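From: Cor Vermeulen
To: Prodska maths list
Date: 10 August 2023
Subject: Re: Straight line graphs booklet – order of lessons

Czesław Czerwiński wrote:

> I have been through the draft booklet for the straight line graphs unit and I like most of it. Three things before it goes to the printer.
>
> First, the order. You have plotting from a table, then gradient, then intercept, then y = mx + c. Our lot at Wuvden always met the intercept first, as it can be read straight off the axis. Is there a reason for the change?
>
> Second, negative gradients only turn up in lesson four. By then they have decided that every line goes uphill.
>
> Third, the homework sheets. Are they meant to be marked by us or by them? The Jakubowski book we used before had the answers at the back and half the class copied them out.
>
> Czesław

Thanks for reading it so closely. I'll take your points in order, with the changes I have made so far. If anyone else on the list is planning to use the booklet in the autumn, please say so now, because the page numbers will move. 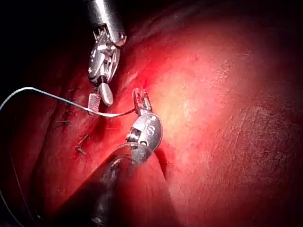
1. Order of lessons

I had gradient first because lesson one ends with the pupils plotting three lines on the same axes, and the question they ask is why one is steeper than the others. It seemed a pity to make them wait. But I tried both orders in June with two groups, 48 pupils in all, and the group that did the intercept first made fewer slips when they came to write the equation. They mixed up m and c less often. That is two groups in one school and I wouldn't lean on it too hard, but it agrees with what you found, so I have swapped lessons two and three. The starter for the old lesson two refers back to the gradient triangle and will need rewriting. I'll do that this weekend.

The guided notes for the intercept lesson are now one side of A4, with gaps for the pupils to fill in. I have left the axes blank on the last diagram so that they have to choose a scale. Expect some odd scales.

2. Negative gradients

You are right and I have moved them forward. The new example is a water tank holding 1000 litres which empties at 200 litres an hour. Pupils fill in a table, plot the points and find when there are 600 litres left. Most will get two hours from the table before they have drawn anything, which is fine. The follow-up asks what the 200 looks like on the graph and why the line slopes the way it does.
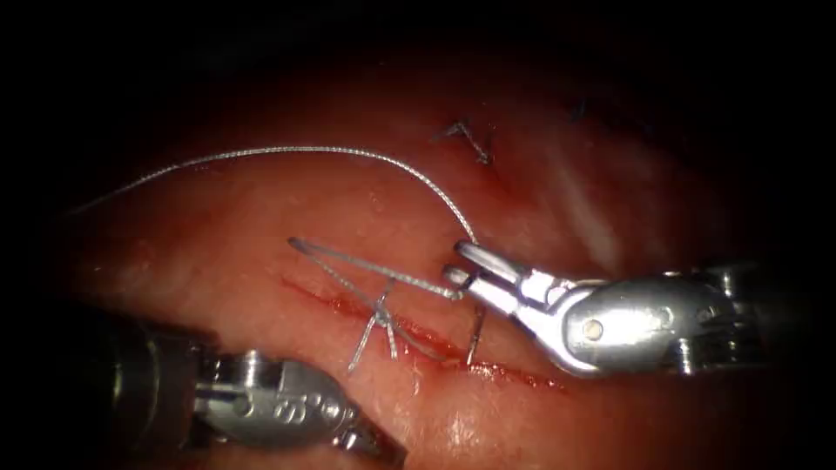

Sloping down is the part they find hard to say in words. Several of mine will write "it goes down" and leave it there, and if you ask them from which side, they shrug. I want the phrase "from left to right" in every answer this unit. They can practise on anything with a line in it: the thin cut in the tissue runs from the left-centre down towards the lower right, so read from left to right its gradient is negative, and a pupil can say that much without any axes. What they can't give is a value for the gradient, and that leads into why we need a scale. After that, go back to the tank and let them work it out properly with a triangle.

One warning about the triangle. If you draw it under the line for positive gradients and over the line for negative ones, some pupils will learn it as two separate methods. I now draw it on either side, wherever there is room, and make them write the change in y with its sign before they divide.

3. Homework

The sheets are meant to be marked by the pupils in class, in a different colour, with the answers read out or put on the board. There is no answer page in the pupil copy. The teacher copy has full answers, including sketches for questions 6 to 9.
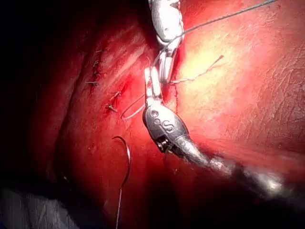

I'd still collect the sheets in every other week. Self-marking tells you who got what right, but it doesn't show you who has drawn a curve through five points because one of them was plotted wrongly. That is the commonest fault in my sets and it needs a person looking at it.

The matching cards for lesson five (equation, table, graph) can be done in pairs or threes. Print them on card if you have it. I have added two spare graphs that match nothing, so the last pair can't be found by elimination.

4. Still to sort out

Graph paper. The booklet has 1 cm squares printed on the facing pages, but the school photocopier shrinks everything slightly, so they no longer match a ruler. Saltus can print them at the true size if we order before term starts. Please let me know how many copies you want.

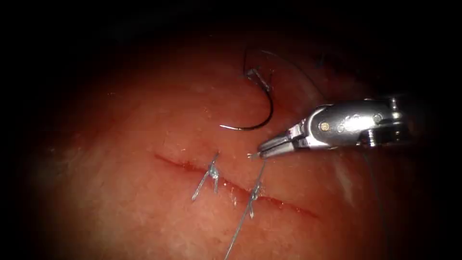
The end of unit test. I have a draft with ten questions and would like to cut it to eight. Questions 3 and 5 both ask for the equation of a line through two given points, so one of those can go. I don't much mind which – Czesław, could you choose? Question 10 is on parallel lines, which we only touch on in the last lesson, and I would sooner keep it as an extension on the back page.

Fractional gradients. At the moment there is one example, a gradient of a half, and it comes without any practice. I think it needs a whole page, but I haven't written it. If anybody has a set of questions that works, send it over and I'll put it in with your name on it.

Cor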